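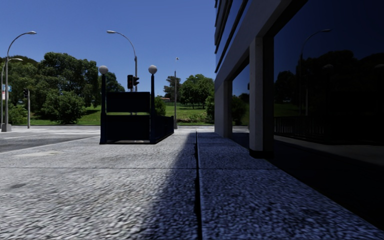

Boketo Sidewalk Pack for delivery robot simulation

In stock (download). Single seat or site license. Works with Vávra sim runtime 3 and up.

Street corner environment for people training or testing sidewalk robots. Wide walkway, subway entrance, road with a crosswalk, lawn, trees, glass building down one side. Load it, drop in your robot, drive. No city modeling needed.

What you get
- 1 base corner map
- 16 lighting presets, clear morning through night
- collision meshes for everything a wheeled base can bump into
- material labels (stone, asphalt, grass, glass, metal)
- 94 scripted walking routes for pedestrians, off by default
- sample route files for a four wheel and a six wheel base
- short PDF manual, English only for now

Why this corner
Glass and shadow, mainly. Big mirror windows right down at walkway level, and they throw back trees, lawn, even the subway railing. Planners that trust the camera too much will see a path where there's a wall. Same with the building shadow, hard diagonal edge across the slabs, bright on one side and bluish on the other. Good place to find out if your ground segmentation splits the pavement in two.

Also the joint between the paving sections. Dark, narrow, dead straight. Line followers love it. Yours might too, check before you ship.

Stone is speckled and grainy close to the camera, smooths out further off. Detail distance is a slider, default is medium. Turn it up if you have the graphics memory, down if you are running a lot of copies at once.

Review from the bench

Posted February 8, 2018 by Edin Živković

Had this running for a bit now on the Movville test rig. Quick notes, no time for a proper write up.

Install was fine. Unzip, point Vávra at the folder, restart. First load slow, after that OK. 600 runs overnight with no crash, which is more than I can say for the last pack we bought.

Robot is our small four wheeler, one front camera plus a depth sensor. Task was simple. Start on the paving, go past the subway entrance, stop short of the curb. Shadow preset gave us the most trouble, robot kept slowing down at the edge like it was a drop. Fixed with retraining on mixed presets. Glass was worse. Depth sensor model returns the reflection unless you tick "glass as solid" in sensor settings. It's on page 9 of the manual, should be on page 1.

Things I liked. Curb is low, and low curbs are what we get wrong outside. Labels are clean. The lamp posts have real collision shapes and not just a fat box.

Didnt like: sign panel on the subway entrance is blank, so no use for text reading tests. Traffic signals need to be switched on by script, there is no menu for it. Stairwell has collision but hardly any detail inside, dont plan on stair work here. No rain. Paving has a few stains but its a clean street, ours are not.

Would buy again for navigation. Not for sign reading.

Seller reply
Thanks Edin. Signal menu is coming in the March update, free for all current owners. Editable sign text as well, if we get it done in time. Rain is a seperate pack and has no date yet.

Price
Single seat 225, site license 600. Prices in US dollars. Schools please write first, we have a different form for you.

Requirements
Vávra runtime 3 or newer. 8 GB graphics memory for high detail, 4 is OK on low. About 16 GB of disk once unpacked. Linux or Windows. Mac not supported.

Goes with
Dekton wheel base model, four wheel (free download)
Dekton depth sensor plugin
Boketo Parking Lot Pack
Boketo Loading Dock Pack

Returns
Downloads can't be returned once the key is used. If it won't load on your machine send us the log file and runtime version and we'll sort it out or refund you. Keys go out by email, usually same day. Check the spam folder first please.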